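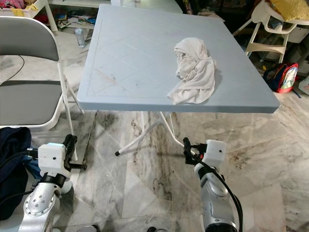 1 November

Equipment plan, second arm pair

Quotes are in and I'm really pleased! Aksoy wants 1,459 for the spare gripper set, Juvmont 1,391 for the same list with cables included (and they'd hold that price through the end of the month). Going with Juvmont unless shipping is silly.

Cloth folding is where we feel the lack of spares most. One worn fingertip and we lose a day, and October had too many of those. So: 11 fingertip pairs, up from the four we first wrote down.

Also want a second folding table, same height as the current one. Put down around 300 for that plus a box of test cloths in different weights. Can't wait to try the heavy ones.

To do: ask Skondavine about lead time on the wrist mounts, move leftover Rumivov money over before ordering.

Recent entries
Cable routing, left arm
Gripper wear notes, October
Rumivov budget, what's left
Towels vs. napkins, first tries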